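Sourdough, month six

October already, and my starter is six months old! I had meant to write something at three months but at three months I was still making doorstops, so you haven't missed much.

For anyone new, I began this whole thing after a weekend in Cundis, where the little bakery on the main street sells a dark rye that I would happily eat for every meal until I die. I came home with two loaves and a jar of flour from the Geraghty mill (the stoneground one, in the brown bag) and decided I'd have a go myself. How hard could it be? Quite hard.

The biggest change lately has been the water. I used to slosh it in by feel, and every loaf came out different, which was fun but also a bit maddening when one was gorgeous and I had no idea why. Now I weigh everything. My standard dough at the moment comes to 941 grams all up, which fills my old Lorico pot nicely without the top catching on the lid. The starter goes in at around 227 grams, and yes, I know that's a lot, but our kitchen is freezing until mid-morning and a big dollop gets it moving.

I've also stopped kneading! Well, nearly. I do four sets of stretch and folds, half an hour apart, and then leave it be. The dough goes from a sulky grey lump to something silky and full of bubbles and I still get a ridiculous thrill every single time I lift the tea towel.

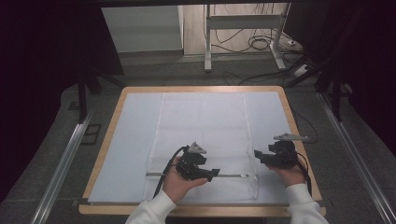 Shaping is where I'm still learning, and I've watched far too many videos of people doing it beautifully in nine seconds flat. My trouble was always the surface. Our bench is too high for me, so I kept leaning on the dough and squashing out all that lovely air. A square wooden table with a pale blue sheet over it, like the one here, is my favourite colour combination for a floury afternoon, though I'd want the sheet off before any dough went near it. Wet hands, quick tuck, turn, done.

Next up is the Trovska rye, a recipe that wants a 14 hour soak and a lot of caraway. I've got the seeds ready and the oven shelf scrubbed. If you've made it, tell me whether you toast the caraway first, I'd love to know!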